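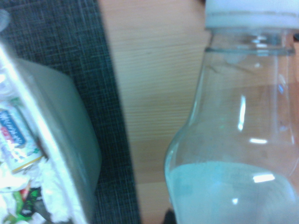
The Loline cannery thefts were a string of burglaries in the harbor town of Loline, in which 200 cases of canned mackerel went missing from the Bakker warehouse over 16 nights in August. No lock was broken. The night watchman, whose hearing was later described in court as "selective," reported nothing unusual.

Investigation

The case went to detective Bart Maes, who spent the first week questioning fishermen and the second questioning his own notes. A break came when a grocer in nearby Hasus was offered mackerel at a third of the usual price by a man who asked to be paid in diesel. Police searched a rented boathouse on the Zarnel canal and recovered 14 cases. The rest has never been found, though the town's cats were the subject of some comment.

Trial

Kobe Van Rooij, a former Bakker forklift driver, was charged with burglary and handling stolen goods. He argued that he had been owed the fish as back pay — a claim the company denied and the judge called "imaginative." On November 24, 2023, he was sentenced to 2 years in prison. An appeal was filed and later withdrawn.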